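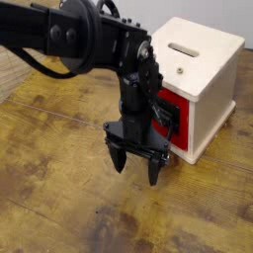

Volume 12, Issue 9

Billiron bench arm back in service after cable and gripper work

The small robot arm on the wooden bench at the Billiron workshop is running again after a cable replacement, a full bolt check and a new set of reference positions. The work was finished ahead of the open afternoon on June 4, 2023, and the arm has been on its normal program from that date.

The arm is a black, servo-driven unit with a two-fingered gripper. It is used for repeat handling trials against a white wooden box with a red front panel, which stands on the bench to the right of the arm. Members have been using the cell for trials of the Serov control software, and bookings were suspended while the arm was out of action.

The fault showed up as a dropout on the wrist servo. The arm would complete its opening moves, then lose contact with the wrist partway through a downward reach and stop. Restarting the controller cleared the error for a while, but the gaps between stops got shorter. The log for the last day of running held 194 dropouts, nearly all of them with the wrist turned down toward the bench.

The maintenance group swapped the servo first and the fault stayed. The cause was a worn section in the lower cable, where it had been tied too tightly to the link and was being pulled each time the main joint turned. The replacement has been left with a loose curve beneath the link so the joint can move without dragging on it. Users are asked not to tie it up again, even if it looks untidy.

The replacement lead came from Daltitz, which also supplied a bag of spare connectors. These are in the second drawer under the controller shelf. Please write in the parts book when one is taken.

While the covers were off, every fastener on the arm was checked. The two round-headed bolts on the plate beside the main joint had both backed off slightly and were retightened. The short row of screws on the upper bracket was sound. The screws on the gripper base plate were taken out one at a time, cleaned and put back with a small amount of thread locker. They should not need attention until September.

The fingers were kept. One has some rounding at the tip, but it still closes square against the other and the group decided it could stay on for now. A spare pair is held with the connectors.

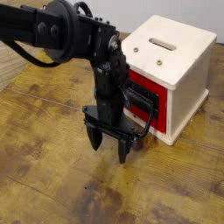
Volume 12, Issue 9, page 7

Setting up again took longer than the repair. With a different servo in the wrist, the old stored positions put the fingers too low, and the first slow run was stopped before the right-hand tip met the wood. The home position was taught again with the gripper open and empty, and the heights over the bench were then entered one after another at reduced speed.

The position of the box was checked at the same time. It has to sit in the same spot with its red panel facing the arm, or the approach to the front of the box will be wrong. Anyone who moves it to wipe down the bench should put it back and run the short position check before starting a program. The check is item four on the start menu.

After teaching, the arm was run through 200 cycles at half speed and 700 at full speed. There were no wrist dropouts in either run. One stop was recorded during the full-speed run, and it was traced to the emergency button having been knocked by a chair. The button has since been moved to the other side of the controller shelf.

The bench top was left as it is. A proposal to sand back the stains was put off because a change in surface height would mean teaching the positions a third time. It may be looked at again when the cell is next due to be stripped down.

A new service routine applies from now on:

Before each session, look along the lower cable for flat spots or rubbing, and move the main joint by hand through its range with the power off.

Every 100 hours, check the two bolts beside the main joint and the silver fastener at the wrist. Do not tighten the wrist fastener past the paint mark in the service sheet drawing, as the joint will bind.

If the arm stops with a wrist error, leave it where it is, note the position from the screen and tell the maintenance group. Do not keep restarting it.

The service sheet is in the plastic sleeve on the side of the controller shelf, and the old sheet has been thrown out. Saved programs written before the repair will still load, but their heights are out of date and they must be re-taught before use. Programs from the Thammasiri trials have already been converted.

Bookings for the cell have reopened in two-hour blocks. Those who lost a booking during the shutdown have first pick of the evening times.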